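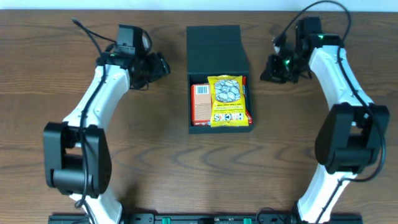
Two robot arms and an open black box on a wooden table.

PINSKA, Thu 2 July – The third round of talks between Navaratnam and Neveteo over fishing rights in the Bistus Strait has been put off again, this time over the question of which delegation should enter the room first.

Lutfa Liyanage, spokeswoman for the Navaratnam foreign ministry, said her government remained "fully committed to the talks" and would take part as soon as they were held. Neveteo's deputy foreign minister, Hashini Biswas, said much the same thing 15 minutes later in a different hotel.

The two sides had agreed in May to meet in Pinska, which was picked for being equally inconvenient to both. The conference hall there has a single pair of doors. Navaratnam proposed going in alphabetical order. Neveteo accepted on the condition that the alphabet used be its own, in which it comes first.

A compromise under which both delegations would walk in side by side fell apart on Tuesday evening, when a rehearsal found the doorway too narrow for two heads of delegation and their folders.

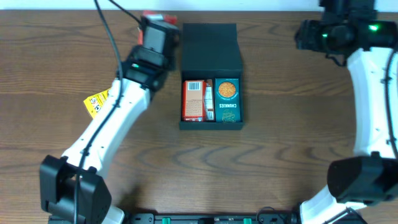 What the talks are about

The dispute covers 561 square miles of water between the two coasts. Boats from both countries fish it, mostly for mackerel, and coast guards from both countries tell them to stop. Navaratnam seized two trawlers in the spring and has since given back one of them. Neveteo wants the other one, along with the nets.

Around 2,000 people on the two shores hold licenses to work the strait. Under a temporary deal signed in October, each side may fish on alternate weeks, though the text does not say what day a week begins. Navaratnam's boats count from Sunday and Neveteo's from Monday – an arrangement that has made Sundays busy.

Mediator Menaka Marikar, who has been in Pinska for 4 weeks and has now changed rooms twice, told reporters the gap between the parties was "not wide, and neither is the door." She said she had asked the venue about a second entrance through the kitchen. Both delegations are studying the proposal and would like to know more about the kitchen.
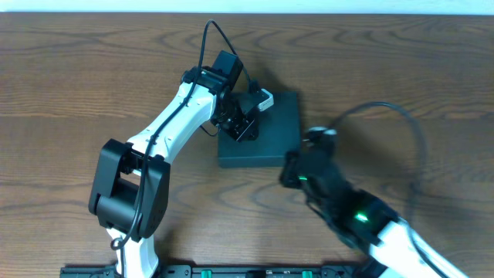 Skippers keep waiting

Maribel Flores, who chairs the fishing cooperative on the Navaratnam side, said her members had hoped for an answer before the summer season. "We go in and out of harbor all day," she said. "Whoever gets there first goes first."

Sandamali Gazi, an aide to Marikar, said a new date would be announced once the two governments had settled who would announce it.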